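Covering the work table in paper

12 May 2019

I finally got tired of scraping glue off the long table, so in April I bought a roll of brown kraft paper and started covering it. I should have done it when we moved into the Tramdale building. It took me that long because I thought it would look messy and tear all the time. It does tear, but less than I expected, and when it does I put down a new piece.

The table gets used for a bit of everything. It is where things get cut, mixed, taped, measured and put down by people who mean to come back for them. Before the paper it had rings from cups, a long scratch from a box knife and a patch of something yellow that Benedito Coutinho said was wood glue and I said was not. None of it came off with soap. I tried a plastic scraper, then rubbing alcohol, then gave up.

Putting the paper on is simple, but there are a few things I got wrong the first time. I cut the first piece to the exact length of the table and then had nothing to fold over at the ends, so it curled up. Now I leave a hand's width at each end and tape it underneath. Paper off a roll wants to go back to being a roll. I lay it curl side down and leave some heavy books on it overnight. By morning it is flat enough to work on.

Tape was the other problem. Packing tape holds well but leaves a strip of gunk on the underside of the table, and masking tape let go after two days. Endang Pattinasarany gave me the end of a roll of cloth tape and that has held since. I only use it at the corners and once in the middle of each long side.

Brown is a good color for this. White paper shows every mark and makes you want to change it too soon. Brown hides a pencil line or a drip of tea, and small light-colored things are easy to find on it. The little pale pink plastic cup shows up from across the room. Clear glass is harder to spot, so I try to keep small bottles toward the middle where a sleeve won't catch them.

Paper does not stop a blade, so the light wooden cutting board stays out on top of it. I used to keep the board on a shelf and people would cut straight on the table because the shelf was four steps away. Now the board lives on the paper and the scissors with the yellow handles go on the board when they are not in use. Hiếu Mạch has taken to putting them back there without being asked. Before that we lost them every week or so and I bought replacements, and then we had three pairs, and then none again.

The white table beside it I have left bare. That one is for the keyboard and mouse, the tablets in their blue cases and whatever people are drinking. The rule is that drinks stay on the white side. It wipes clean, and a spill on kraft paper soaks straight in and leaves a wrinkle that never goes flat. I would like to say the rule is followed. Cups drift over. Mawar Krishnan suggested a strip of tape on the floor and I said no, we have enough tape.

I have changed the paper twice so far. The old sheets get used for wrapping parcels if they are clean enough, and the rest goes in the recycling. What is left on the roll should last into the fall at this rate. I might look for a slightly heavier grade next time, if I can find one that doesn't come only in a huge roll. I have nowhere to store that.

The one job left is the power cords on the white side. I want them along the back edge, held with clips, so the table can be wiped in one go. I have the clips already - they are in a drawer and have been for a month.

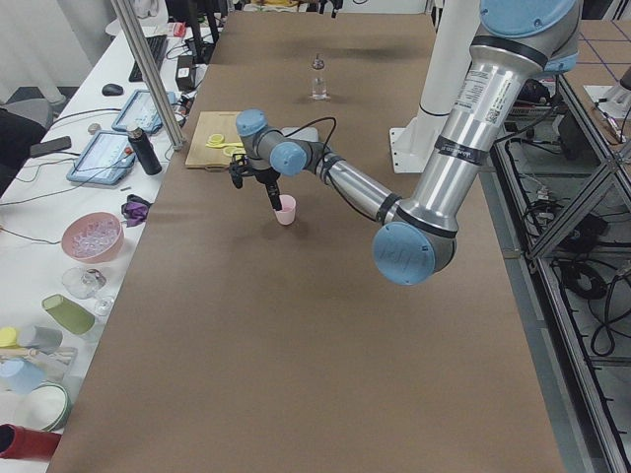 Nighat Chaudhry asked whether oilcloth would be better, and I did think about it. It wipes down and it doesn't tear. But you can't write on it, and I have come to like writing on the table. Measurements, a phone number, the name of a paint. When I change the sheet I copy down anything that still matters and throw out the rest. I'll stay with paper for now and get to the clips next week.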